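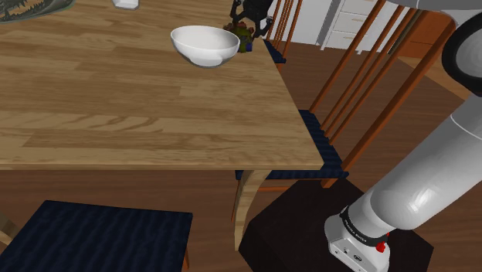
Figure 3. Simulated dining area with a floor-standing arm and gripper beside the table.

4.2 Planning the equipment budget

The Wonbridge program set its purchase plan on simulated household tasks before any hardware was ordered. Table work, such as reaching a bowl near the far edge of a dining table (Figure 3), was used to compare arm reach and base placement across three candidate layouts. Each layout was run 100 times under the same conditions.

Two suppliers, Velmont and Enia, were asked to quote on the arm, gripper, base and service contract as separate lines. This made the quotes easier to compare — the service contract in particular differed widely in what it covered. Delivery was quoted at up to 7 months, and the plan therefore places the order in December, ahead of the next budget year.

Spare gripper fingers were moved from the capital budget to running costs. Floor mounting remains a capital item. Costs for staff training are treated in Section 4.3.

12 shares | 3 comments

Related items
Leasing or buying laboratory arms: the Triệu study
Service contracts for shared equipment
Floor space planning for home test rooms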